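Home News Business Local Opinion Contact

Sollton tightens wood-content rule for furniture labels

14 shares | 3 comments

Furniture sold in Sollton will have to carry a more detailed materials label from February, under a revision to the city's consumer goods code approved Wednesday. The rule applies to tables, desks, shelving and work surfaces with a retail price above $200.

Under the current code, a product may be sold as "wood" if any visible surface is wood. The revised text requires the seller to state separately the material of the top, the frame and the edge banding, and to say whether the top is a single board, strips glued side by side, or a veneer over another core. Labels must be fixed to the underside of the piece and repeated in any online listing.

The change follows a review by the city's weights and measures office, which checked 1,389 listings from retailers with a Sollton address. The most common fault was the use of a species name with no mention of construction. A listing for an "oak desk," for instance, could refer to solid oak, an oak veneer or a printed finish.

"The word on the tag was often accurate for one part of the product and silent on the rest," said Firdevs Uçar, who led the review. "A buyer who plans to sand and refinish a top needs to know how much wood there is to sand."

Glued-strip tops, sold as butcher block, get their own entry in the code. A top may be labeled butcher block only if the strips run the full thickness of the board. Face-glued panels with a strip pattern on the upper layer must be labeled as veneer. Metal-framed tables with a butcher-block surface will need both materials on the label, with the frame metal named.

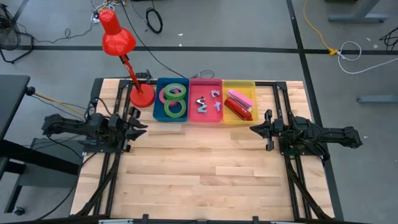 What sellers must do

Retailers have until the end of the grace period, 8 weeks after the rule takes effect, to relabel floor stock. Items already in a warehouse may be sold with a printed insert in place of a fixed label. Secondhand goods are exempt, as are pieces made to order under a written contract.

Penalties begin with a written notice. A second violation within the same calendar year carries a fine per listing, and the office may order a product withdrawn until the label is corrected.

Nurhan Akgül, operations manager at Villanueva, a furniture retailer with 3 stores in the area, said the company would ask its suppliers for construction data on every item. "Most of them have it on the spec sheet already," Akgül said. "The work is in getting it from the sheet into the listing — and in the right order."

Smaller workshops had asked for a longer grace period. Kanako Kamata, who builds desks under the Atine name, told the hearing that a single supplier change could mean reprinting a full run of labels. The final text allows handwritten corrections if they are dated and initialed.

A label template and the full list of permitted terms will be available at the weights and measures counter before the rule takes effect.

Share | Print | Email
Previous story Next story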